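Numen Dream Journal: Frequently Asked Questions

What does Numen record?
Each entry holds a text body, a wake time and up to nine tags. Audio entries are transcribed on the device and stored as text. The audio file is deleted after transcription unless "Keep audio" is on.

Is there a limit on entry length?
No. Exports to the Losto format cut each entry at 636 words. Plain text exports are complete.

Why did my tags change after the October update?
Version 2 merged duplicate tags that differed only in capitalization. "Flying" and "flying" are now one tag. To review the merges, open Tags, then History.

What is a reality check reminder?
A prompt shown during the day that asks whether you are awake. The schedule is random within the hours you set. Reminders can be sent to the phone, the watch or both.
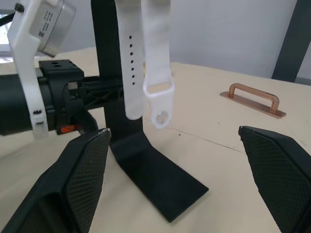

White silicone strap on a stand.

Why do reminders arrive on the phone but not the watch?
Notifications must be allowed in the watch settings as well as in Numen. Sleep mode on the watch blocks all prompts until it ends.

Does Numen detect REM sleep?
No. It reads sleep stages from Rotoseck if that app is installed and linked. The stages are estimates and are shown in gray on the timeline.

Where does the symbol list come from?
The list has 449 terms and was compiled by Panagiotis Lambrakis. It is used for search only. Numen does not interpret dreams.

Can I import an older journal?
Yes, from plain text or CSV. Dates must be in the first column. Files made with Mavromatis need the converter written by Kwesi Agyeman, found under Tools.

How do I delete my account?
Go to Settings, Account, Delete. Entries saved only on the device must be removed separately.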